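I've been making yogurt at home since my oldest was in diapers, and in all that time I've done it with a heavy pot, a bath towel and a cold oven with the light left on. It works fine most days! But we keep a chilly house, and after one too many batches of what my husband kindly calls "drinking yogurt," I broke down and bought the Flotetti yogurt maker.

First, the basics. It's a round, covered warmer with two glass jars inside, a dial for the temperature and a timer that runs up to twelve hours. That's the whole machine. I set it up at bedtime with whole milk and a spoonful of plain yogurt from the last batch, and by breakfast it was thick enough to hold up a spoon (well, a small spoon). My neighbor Ketsara Bunnag tried it with oat milk and had much less luck, though she says it made a very nice smoothie with frozen peaches.

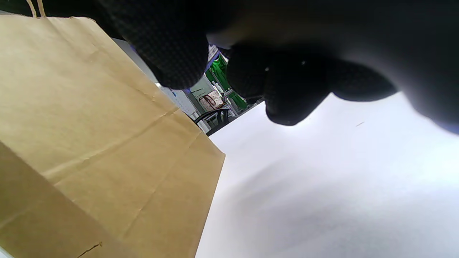 *Kitchen Table Letter, Issue 60*

Now, about that dial. The numbers are printed in pale gray on white, and I have to tip the thing toward the window to read them. I finally put a dot of red nail polish at the setting I like, and I'd suggest you do the same. The timer beeps when it's finished, and it beeps with feeling, so don't start a batch that will end at four in the morning unless you'd like to be up with it.

Cleaning is easy. The jars and lids go in the dishwasher, and the base just wants a damp cloth. I do wish the lids screwed on, because they only press into place, and one of mine popped off in the fridge and let the yogurt pick up a whiff of onion. Amrit Fehr wrote in to say the lids from her old Vida jars fit perfectly, so if you have some of those in a drawer, go and dig them out!

Is it worth the money? I paid around 60 dollars for mine, and we eat yogurt every single day, on granola, in pancakes, stirred into cucumbers with dill, so for us it was an easy yes. If you only want a bowl now and then, I'd stick with the pot and the towel, and strain the batch through cheesecloth for an hour if it comes out thin. I still do it that way at my sister's place, where the kitchen is nice and warm.

Next month I'll be trying the Bavum bread box, which came on Monday and is a good deal bigger than I expected.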